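Subject: Re: [endgate-swap] small cups, brushes, what goes in what
List: Endgate Tidy & Swap
Date: April 2024

Quick one from me, dinner is on and I only have a minute. Reply is under the quoted bit, scroll down if you already read it.

> Hi all, I am trying to get the bathroom shelf under control before
> the next swap. I have a drawer organizer from Tanasarn that takes
> combs and clips fine but anything with a fat handle or a round head
> just will not lie flat and the drawer jams. Every single morning.
> Has anybody stood their brushes up in a cup instead? Does it tip?
> I have 3 brushes and a shelf that is not deep. Also do I still
> owe the list a tub of hair ties from November, I lost track.
> Thanks for any ideas, cheap ones please.

OK so. Yes to the cup. I gave up on the drawer a long time ago, same problem, round brush wedged under the front lip and you end up pulling the whole thing out with a butter knife.

What I do now – one brush per small cup, handle down, bristles up. Not all three in one. I tried that first and the heads push each other out and the whole lot leans. If you want them together get something wide and heavy, a crock or an old utensil jar.

On tipping. Depends on the cup. A light one will go over if the brush leans hard to one side and you grab it in a hurry. Couple of things that helped me:

Put a few flat pebbles or a spoon of dry rice in the bottom. Rice only if your bathroom stays dry, mine does not so pebbles.

Push the cup back against the wall and turn it so the brush leans toward the wall.

Pull straight up. Sounds silly but the kids yank sideways and thats how it ends up in the sink.

Clean the hair out of the brush before it goes back. I do it with the end of a tail comb, takes 60 seconds, otherwise the bristle end sticks up there looking awful at eye level. Let it dry lying down on a towel if you wash it, handle down in a cup means the water runs down and sits in the bottom. Learned that one the smelly way.

I don't have a brand to push. The Golladik cups people were raving about are nice but 30 bucks for a set is nuts for something that holds a brush. Thrift store, old candle jar, whatever. The Tustesitz shelf risers are OK if you need a second level but measure first, a brush standing up is a lot taller than you think and mine hit the shelf above. Had to move everythng down one.

Picture. Small cup, full size brush, goes in fine. The little figurine on the rim is optional obviously.

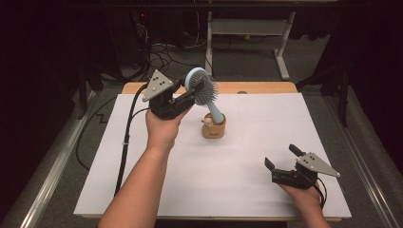 Light blue brush, small tan cup, handle end down.

If yours has a really thick handle try it in the cup before you buy, the mouth can be too narrow and then it just perches there.

Hair ties – no you don't owe anything, I have the tub, it was in my swap bag the whole time. Will bring it. Also still looking for a lid for a medium square bin, clear, any make, and I have two spare soap dishes if someone wants them.

Gotta run, something is boiling over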